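Workshop and Kitchen Tips: When a Gripper Won't Let Go (or Won't Hold On)

Posted in March by Gwendolyn Gallagher

Last month a hand-held gripper at our place pinched Sombat Jaidee's thumb hard enough to leave a blood blister. He had reached between the pads to pull out a chopstick that had gone in crooked, and the jaws closed on him. The injury was small, but it sent us through the whole tool, and we found three separate faults. The tips below come out of that afternoon.

1. Let go of the handle before you reach in

Sombat had one hand still on the grip when he put the other between the pads. Put the tool down first, flat, jaws pointing away from you. If something is stuck, push it out from the side with a pencil or a spare stick. Keep fingers out of the triangular openings in the arms too. Those close up less than you'd expect, but the edges are hard.

2. Check the pivot pins

One of our pins had worked loose and the jaw on that side lagged behind the other. That was why the chopstick went in crooked. Open and close the jaws slowly and watch both sides. If one trails, stop using the tool until the pin is seated again. We now check ours every 300 grips, and Mostafa Ezzat keeps the tally on the back of an envelope.

3. Clean the pads

Ribbed pads hold cooking oil and flour in the grooves. Ours had been wiped with a dry cloth for weeks and thin sticks were sliding out sideways. Use an old toothbrush with warm water and one drop of dish soap, then leave the pads to dry with the jaws open. Don't use bleach or a kitchen degreaser on them. We ruined a pair that way and the replacements from Groltent took most of a month to arrive.

4. Practice on a cloth, with one stick at a time

A bare tabletop lets a chopstick roll when the pads touch it. A woven tablecloth slows it down. Lay out a single stick and keep the rest standing in a tub toward the back of the table.

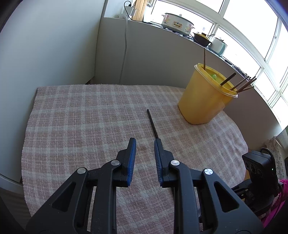

5. Keep cords away from the work

Our second fault that week was a cord. Ehab Belkadi swung the tool back and one arm hooked a kettle lead. The kettle was empty, luckily. Move anything that heats water well out of reach, and run cords behind the table – never across it.

6. Write down what failed

A line or two is enough: what you were picking up, which side slipped, what you did about it. Our list has 43 entries so far, and most of them are dirty pads.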